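4. Oiling the Mbwambo table top

Read this section through before you open the tin. Allow an evening for the first coat and leave the table out of use overnight.

You will need:
Jillow hard oil (part 2045)
A fine sanding pad
Two lint-free cloths
Rubber gloves

CAUTION: Cloths soaked in oil can catch fire on their own. Lay them flat outdoors to dry before putting them in the bin.

4.1 Preparing the surface

1. Clear the table and wipe off crumbs and dust with a dry cloth.
2. Rub the top lightly with the sanding pad. Always follow the grain.
3. Wipe again with a damp cloth and wait until the wood is dry to the touch.

Note: Do not use spray polish before oiling. It stops the oil soaking in.

4.2 Applying the oil

4. Stir the tin well. Do not shake it.
5. Pour a small amount on to a cloth and spread it thinly, one strip at a time. Darker strips and paler ones take the oil at different rates, so go by how the surface feels.

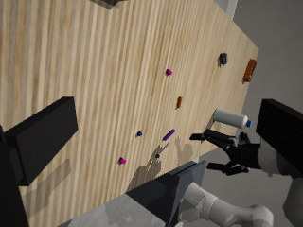 6. After 21 minutes, wipe off any oil still lying on the surface.
7. Do the edges and corners last, using what is left on the cloth.
8. Leave overnight, then apply a second coat in the same way.

4.3 Afterwards

Keep hot pans and wet glasses off the top for a week. Re-oil every March, or sooner if water no longer beads. For replacement pads, see page 166.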